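Fleltham Toy and Play Library
Progress report to the Bovutau Fund
23 October 2023

Work completed since the last report

The sorting of the percussion and small toy collection is finished. When we took over the stock in March it came to 484 items in unlabeled crates, and we had no list of what worked and what didn't. Every item has now been checked and entered in the loans register. Of the total, 401 are fit to lend. The rest need repair or have been set aside for parts.

Repairs went slower than planned. Most of the time went to the drums. Loose beads and split cords were the usual faults, and the cord we first ordered was too stiff to let the beads swing. We changed to a softer one and redid the first batch. That cost us 11 working days, and the schedule at the end of this report has been moved back to match.

The new display cloths are in use. We bought printed ones with painting reproductions on them in place of the plain gray felt in the original budget. They cost a little less, and small pieces don't snag on them. The difference was moved to the repair line, as agreed by email.

Loan sets

The grant pays for themed sets that a family or a classroom can borrow for two weeks. We have 6 ready. Each one has a noise maker, something to stack or build with, and a card with songs and games. The wooden cubes come from the old block collection, which was large enough that we did not need to buy any. Ribbons are packed only in the sets for older children.

The starry-night set is the one we have been using to settle the layout of the cards. It has the pellet drum with the red body, a red ribbon and pale wooden cubes, and it takes its name from the cloth.

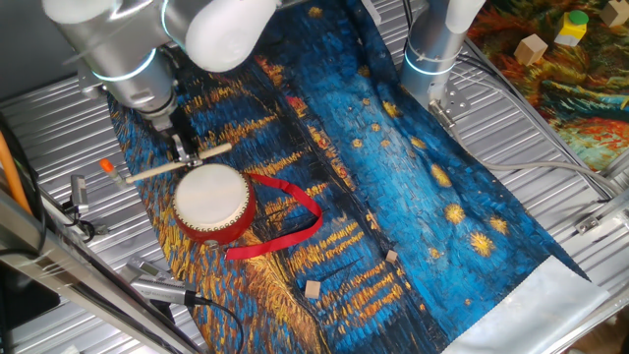 Zahira Pattinasarany wrote back after borrowing the first set that the song card was too wordy for her group, and that the children wanted the drum game again before she had finished reading out the rules. She asked for larger type and fewer verses. Both changes have been made — the revised card is one side only.

Spending

Storage boxes and labels are within budget. The repair line is slightly over, even with the money moved from the cloths, and we expect to cover that from our own funds. No change to the grant total is requested.

Next steps

Finish the remaining drum repairs. Print the revised cards for all sets. Open the sets to general borrowing once the register is on the front desk computer. The final report will follow in March, with loan figures for each set.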